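Section 4: Your first shift with the Faltance sorting cell

If you have reached this section, the cell is powered, the arms have been homed and your team has had the Kimitton safety talk. Now for the enjoyable part! These steps take you through a first run on pens and markers, the job most packing rooms start with.

Before you start

Choose two people for the first shift: an operator at the screen and a sorter at the bench. The sorter's knowledge matters more than ever here, as the arms learn your order of work from whoever has done it longest. At our Navarrete site that was Leszek Jasińska, who had sorted returned stationery by hand for years and now decides what each new batch routine should do.

4.1 Laying out the work

1. Open the cell on the Flulto screen and press Hold. Wait for the Hold message before you reach in.

2. Put the pens down flat, with space between neighbours for a finger to close on each side. Rows can slant. Keep nibs and tips pointing the same way within a row.

3. Leave the red pens and markers out of the rows. They are the pick items for this routine.

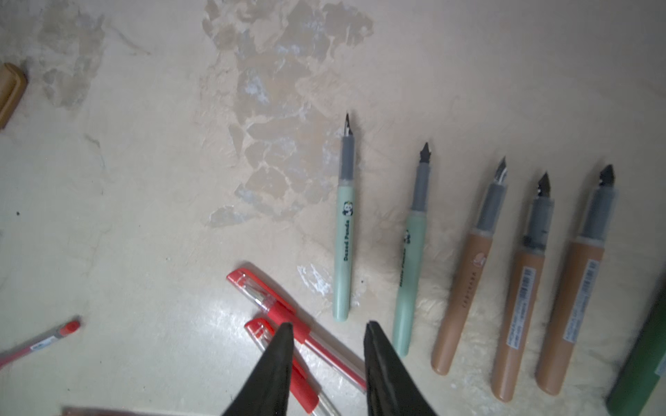
4. Set the arm speed to 25 per cent. You can go up to 80 per cent later in the week, but a slow first run gives everybody time to learn how the arms move.

5. Close up, press Release and choose Routine 2.

Note: A worn work surface is fine for practice. If the wrist view keeps picking out a mark on the surface as an item, add the mark to the Ignore list under Surface.

Caution: Uncapped fountain pens need a gentle grip. Select Light before the first pick, and never try to straighten a pen while an arm is moving.

4.2 Watching the first picks

1. Keep both views open. The wrist view shows you the grip; the wide view shows you where each arm is in relation to the other.

2. Press Hold if the two forearms come closer together than you like. Holding costs you nothing, and the routine picks up from the same step.

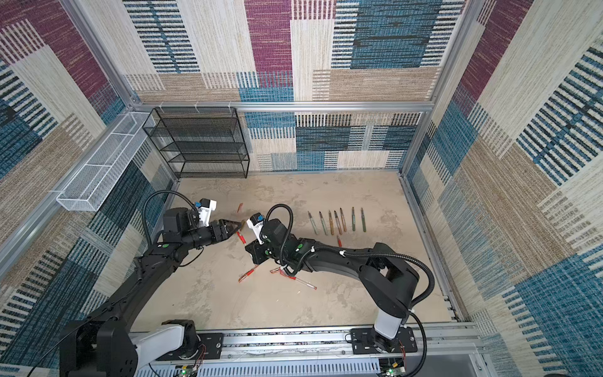 Figure 4-2. Both arms over the floor of the cell, with the row of markers at middle right.

3. When a pick is missed, let the arm try again once. After that, press Hold and have the sorter move the item.

4. Write down each missed pick in the shift log, with the sorter's own words for what went wrong. Those remarks are gold when you come to tune the grip!

4.3 Sharing out the day

At Navarrete we moved to 700 items a shift in September, and the biggest change was in how people spent their mornings. Less bending over trays, more checking, and a good deal more talking between bench and screen. Swap the two roles at the midday break so that both people stay in practice, and go on to Section 5 when each of them has completed a full run.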